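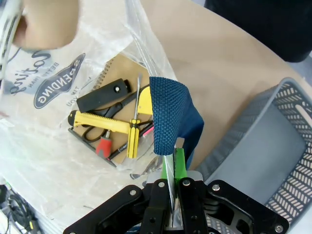

*Blue woven fabric and a clear plastic bag.*

# Trastix Ondow rebounder

I've been selling football training kit for long enough to be fussy about rebounders, and I've sent a fair few back. The Ondow is the one I kept for myself. It lives at the end of my garden, and my neighbours have got used to the thud of it by now (or they've stopped mentioning it!).

If you've never used one, a rebounder is a tight net on a sloping frame. You pass at it, it passes back. Simple enough, but the cheap ones go floppy after a few weeks and the ball just drops dead at the bottom. What I like about the Ondow is that you can tighten the net from the back with two ratchets, without taking anything apart. I give mine a couple of clicks at the start of the season and then forget about it.

The frame tilts to three positions:

- **Low** - for passing along the ground and first touch. I use this one most.
- **Middle** - comes back at chest or thigh height, depending on how hard you hit it.
- **High** - sends the ball up and over. Great for keepers, and for heading practice with a soft ball.

You change the angle with a pin on each side. Keep your fingers clear of the hinge when you do it, and get somebody to hold the top bar if it's windy.

## Which size?

There are two, and people ring me up about this more than anything else. The standard one is fine for one player in a garden. The wide one is what I'd get for a team, as you can have two kids working at it side by side and the misses don't go quite so far. It's a lump to carry though, so think about where you're going to keep it.

| | Standard | Wide |
|---|---|---|
| Product code | 434 | 1964 |
| Net | Knotless | Knotless |
| Ground pegs | Included | Included |
| Carry bag | Extra | Extra |
| Time to build | Around 30 minutes | A bit longer |

Both will take a full-size match ball. I've had grown men from our Sunday side belting shots at the wide one and it shuffled back a little on hard ground, so do use the pegs. On 3G you'll want sandbags instead - don't go poking holes in somebody's pitch, please.

## A few things I'd want to know

The instructions are not brilliant. Lay the long bars out first and leave all the bolts finger-tight until the net is on, then go round with the spanner. I did it the other way the first time and had to start again.

It can stay outside in summer. I bring mine in over winter and give the bolts a wipe of oil.

Spare nets and pegs come from Hoani, who do the parts for Trastix in this country. I keep a few standard nets on the shelf, but the wide ones have to be ordered in, and the next lot is due in July.

I also get asked how it compares with the Flulomum. That one folds flatter and it's lighter, so if you're taking it to training on the bus it's the better buy. The bounce is softer and there are only 2 angles. For shooting I'd still have the Ondow.

Delivery is to the kerb, in one long box. If you'd like to try one before you buy, drop me a message and bring your boots - mine is usually set to low.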